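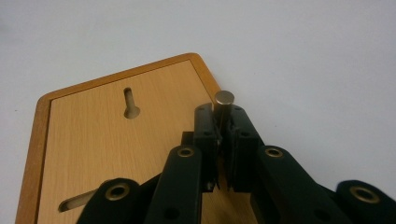 Edge banding is a narrow strip of material fixed to the exposed sides of a board to hide its core. It is used mostly on veneered panels and on boards coated with melamine, and may be made of solid wood, wood veneer or plastic.

Claims made for it

Sellers often say that banding makes a panel stronger. The evidence for this is thin. A thick solid wood strip, also called lipping, can protect a corner from knocks, but a paper-thin veneer strip adds very little. Claims that banding "seals" a panel against water should also be read with care – the glue line is usually the weak point, and the strip does nothing for holes drilled later.

The trade writer Bart Vermeulen has argued that most peeling is blamed on cheap glue when the real cause is dust left on the edge before pressing. His account rests on repairs seen in one workshop, Geerts, and has not been tested elsewhere.

Matching and contrast

Banding is commonly chosen to match the face of the board. A darker or redder strip is sometimes used to outline the shape, a style that dealers like to call traditional. Ragnheiður Toft, in a study of 70 tabletops from Flinircombe, found no sign that local makers preferred it before factory-made strip was sold there. Several of the tops she looked at had been re-edged, and their dates are disputed.

Curved edges

Solid strip resists tight bends and may need steaming or a row of shallow cuts on the back. Makers of pre-glued rolls tend to describe curves as easy. Sharp points are normally mitered or butted, and sanded flush after the glue has set.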